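Greswood Fabric Room: Frequently Asked Questions

Please read this page before you write to us. Most of the letters we receive ask the same things, so we have put the answers together. If your question is missing, write to the desk and we will add it.

What is the fabric room?

It is a shared place in Steltedton where members can cut, fold, sort and repair cloth. Many people have no big table at home, and a tablecloth or a curtain is difficult to fold on a bed. You bring your own fabric and you take it home the same day.

Do I need to be a member?

For a first visit, no. After that we ask you to join. Membership costs 25 per month and includes the use of the tables and the irons. Thread and needles are sold separately at the desk.

What are the opening hours?

We open at 7 in the morning and close in the early evening. In June we close 2 hours earlier. The door is locked at closing time, so please begin to pack your things a little before.

Which fabrics can I bring?

Cotton, linen, viscose and most mixed fabrics are welcome. We do not accept fur, or anything with a strong smell of smoke or gasoline. Used cloth must be washed before you bring it. Dust from old curtains is a real problem for some of our members.

My fabric is white. How do I keep it clean?

Wash your hands when you arrive, also if they look clean. Put a clean sheet on the table first and lay your fabric on top of it. Hand cream should wait until you are finished, and the same is valid for coffee. Pens with ink must stay in the bag. For marking we recommend a chalk in pale blue, which you can buy from us under the name Flasitz. Test it on a corner before you use it on the visible side.

How should I fold a printed fabric with a large pattern?

Fold it with the printed side inside. Try to put the fold between two motifs and not through the middle of one, especially when the cloth will stay in a cupboard for many months. A sharp line across a flower is difficult to iron out later. With dark print on white ground, put a sheet of plain white tissue between the layers if the print is new. New black print can leave a shadow on the white part.

What is the difference between rolling and folding?

Rolling is better for long storage and for wide pieces without seams. Folding takes less space on a shelf. If you fold, open the cloth two times in a year and fold it again on different lines.

How big are the tables?

The longest table in the room is 178 centimeters. It is enough for a normal tablecloth folded one time in the length. For a bigger piece, please ask at the desk if you can put two tables together.

Is the light good enough for seeing colors?

We have ceiling lights over the whole room, and most people find it very bright. Still, a color under a lamp is different from a color in the daylight. If you must match a thread with a fabric, take both to the window before you cut.

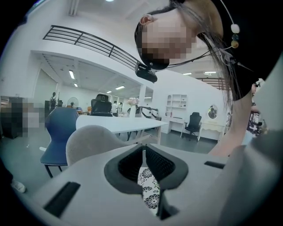
Can I come with another person?

Yes, one guest per member. Holding a large cloth is much easier with two people. The guest does not pay if he or she only helps you.

Can I leave my fabric overnight?

We are sorry, we cannot store it. If you forget something, we put it in the Shibata box beside the desk and keep it for one month.

Do you repair things for us?

No, you do the repair yourself. We can show you how to close a seam or sew a hem by hand. Please ask in the morning, when the desk has more time.

How can I cancel a table?

Call or write before noon on the day before your visit. If you only come later than planned, please tell us also, and we keep the table for you.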